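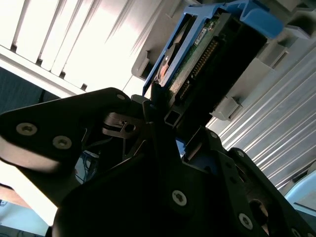
Removing a hard drive without a map of the machine

Published 20/01/2023

Computers that arrive for disassembly rarely match one another. Cases come in different sizes, brackets sit in different corners, and the drive may be held by a plastic caddy, by screws or by both. At Wihongi, an electronics recovery research center, the software group has spent the period since June on one part of this problem: how a robot arm should plan and control the removal of a drive when it has no drawing of the case in front of it.

The group's lead software engineer spoke with the center's newsletter about the planner, called Gatus, and the perception package that supplies it, called Visgate.

"The first version treated the caddy as a rigid box on a straight rail," the engineer said. "That model is wrong for most desktop machines. A caddy flexes when it is gripped, and the path out of the bay often has a turn in it."

Gatus now plans in short segments. Each segment ends at a point where the arm can stop safely, and the planner does not commit to the next one until the measured forces agree with what the model predicted. If they disagree, the arm returns to the last safe point and Visgate is asked for a new estimate of the caddy's pose.

The engineer described the force limit as the setting that caused the most debate. It now stands at 80 newtons along the direction of travel. "We had a lower value for a long time," the engineer said. "The arm kept giving up on caddies that a person would have pulled out easily. Raising the limit was only acceptable once the controller could tell a stuck latch from a drive pressing on the chassis wall."

That distinction is made by a small classifier trained on 2,000 recorded force traces, most of them collected under manual guidance. The classifier runs inside the control loop and reports one of 11 contact states. The engineer considers several of those states too similar to be useful and expects the list to become shorter.

Perception remains the slower part of the system. Visgate works from a wrist camera, and the gripper takes up a large share of the view at the moment when accuracy matters most. Bright metal is a further difficulty.

"We stopped asking the camera for everything," the engineer said. "Visgate gives an estimate before the approach and another when the fingers are near the caddy. Between those 2 estimates, the controller relies on joint positions and force – and that has been more dependable than a constant stream of doubtful images."

Operators can pause a run at the end of any segment, inspect the plan and resume or cancel it. The engineer said the group intends to keep this arrangement when the software is moved to other equipment.

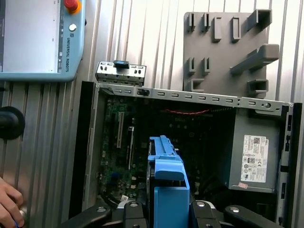 Tooling and next steps

Recordings from each run are stored in Bresum, an internal tool that places the planned path, the measured forces and the camera images on one timeline. The engineer said that most planning faults are now found there and then reproduced in simulation.

The next release of Gatus will address insertion, in which a caddy is returned to its bay. "Removal forgives a small error in angle," the engineer said. "Insertion does not, and the present segment logic will need to be rewritten for it."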